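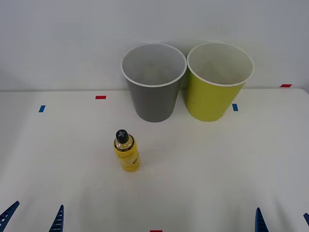
**Wukudton, 18 October 2025**

# The public meeting deserves better than a portal

Local councils across the country have spent the past decade moving consultation online. The case for doing so is familiar. A web form is open at all hours, it costs little to run, and it produces a tidy spreadsheet for staff to summarize. The Charpentier Centre for Local Government has supported much of this work. It is our view, however, that the evening meeting in a community hall should be restored as a required step in any major planning decision.

In September, the municipality of Wukudton closed its consultation on the Illeletti Road rezoning. The portal received 3647 visits and 200 completed submissions. The single public meeting, added late at the request of Councillor Leilani Mercado, drew far fewer residents, yet it was there that the drainage problem on the lower blocks was first raised. The form had asked about building height, parking and the colour of the cladding. It had no field for water.

A form can gather answers only to the questions its authors thought to put. A meeting allows a resident to say that the wrong question has been asked, and allows a neighbour to agree or object on the spot. Staff who attend are obliged to respond in plain language. Some find this uncomfortable, and the discomfort is a fair price for holding public office.
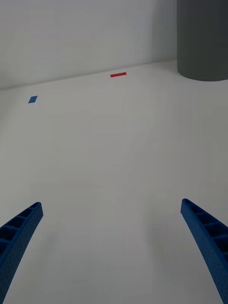
## Objections considered

Wouter Koster, writing in the Centre's spring bulletin, argued that meetings favour the retired, the confident and the well rested. The point has merit. Shift workers and parents of young children are poorly served by a 7 o'clock start, and a loud speaker can take up an entire agenda item. These are faults of organization and may be corrected. The town of Bridel now holds each meeting twice, once at midday and once in the evening, with child care on site and a firm limit on speaking time.

Cost is the second objection. Hall rental and staff overtime are modest beside the expense of reopening a decision after it has been appealed.

## What we recommend

Councils should keep their portals, and should hold at least two meetings before any rezoning vote. Notices should be mailed as well as posted. Minutes should record what residents said – including remarks outside the stated topic – and should be published within eight days.

Provincial guidelines leave all of this to local discretion. The Centre will be asking the ministry to make it a requirement.

*Fitzgerald Kapoor, Director of Policy*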